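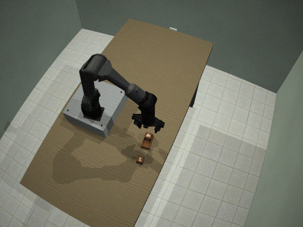

Lesezeit: 2 Minuten

Von: Debora Martinelli
An: Liste Sauerteig und Vollkorn
Datum: 2024-01-27
Betreff: Re: Roggen bei 100 % Vollkorn, Krume klebt

Ching-wen Hsieh schrieb:
> Mein Kastenbrot aus Waldstaudenroggen ist innen immer noch klitschig,
> obwohl ich es schon 62 Minuten im Ofen lasse. Der Sauer riecht gut und
> geht auch schön auf. Mehl ist von Kollow, frisch gemahlen. Weniger
> Wasser? Oder länger backen?

Liebe Ching-wen, liebe alle,

oh, das kenne ich so gut! Mein ganzer Oktober bestand aus solchen Broten, und jetzt habe ich endlich eines, über das ich mich jeden Morgen freue. Ich würde zuerst am Sauer drehen, das Wasser kann bleiben. Frisch gemahlener Roggen ist enzymatisch ja wahnsinnig munter, der braucht ordentlich Säure. Ich versäuere inzwischen 58 % vom Mehl, vorher war es viel weniger, und der Unterschied ist riesig (mein Mann wollte es mir erst nicht glauben).
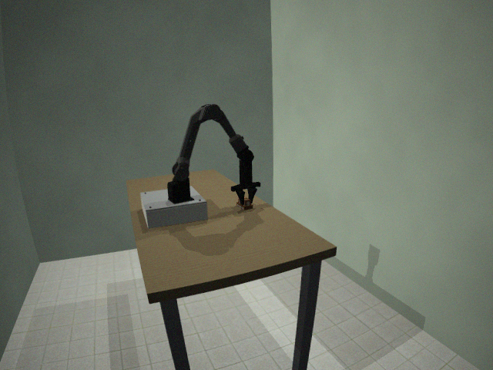
Arm auf grauem Sockel, Holztisch

Und dann: liegen lassen! Ich weiß, das ist gemein, wenn die ganze Küche duftet. Aber vor dem nächsten Tag schneide ich kein Roggenbrot mehr an. Eingeschlagen in ein Leinentuch, auf dem Gitter,

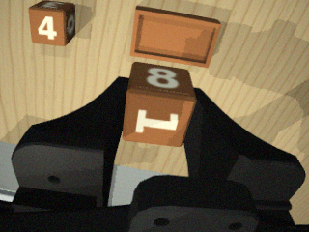
und zwar wirklich auf dem Gitter, damit von unten Luft drankommt. Den Anschnitt gibt es bei uns dann mit Butter und Salz, herrlich.

Hat eigentlich jemand schon den Champagnerroggen von Ristik probiert? Ich habe 6 Kilo bestellt und bin sehr gespannt.
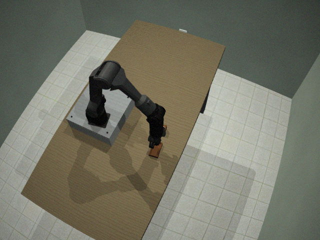
Der Arm über dem langen Tisch

Viele Grüße und gutes Gelingen
Debora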